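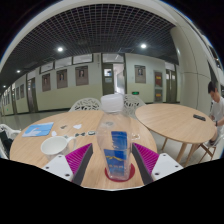 Clearing a table is still a slow job for a machine, according to results released in August by Nilham, a company that trains software to handle everyday objects.

The company logged 3,759 attempts at small cleanup tasks in cafes, lobbies and shared break rooms. People did the work with hand-held grippers, and the recordings were used to teach a robot arm called Meltska. The arm was then given 32 tasks to do by itself, among them lifting a bottle off a coaster, turning a mug by its handle and picking up scraps of paper.

Bottles and mugs went well. Flat and very small things did not. The arm often pushed cards and paper to the edge of the table, and it finished only 2 of the tasks faster than a person holding the same kind of gripper.

"A water bottle is a fair test because it's clear and you can see the table through it," said Tsehay Jemal, who runs testing for Nilham. "We're happy with bottles now. Paper is where we lose time."

Jemal said soft ribbed pads on the two fingers helped with smooth plastic, but wear out faster than the company would like. A new pad is being tried at Derese, a supplier of gripper parts.

Vumavia, which runs coffee counters in office buildings, plans to put two of the arms to work after closing time this fall. They will collect cups and bottles only. Staff will still wipe the tables, push in the chairs and pick up anything left behind - phones and keys included.

The company has not set a price for the arm. Jemal said more tests are planned before winter, mostly on trays and folded napkins.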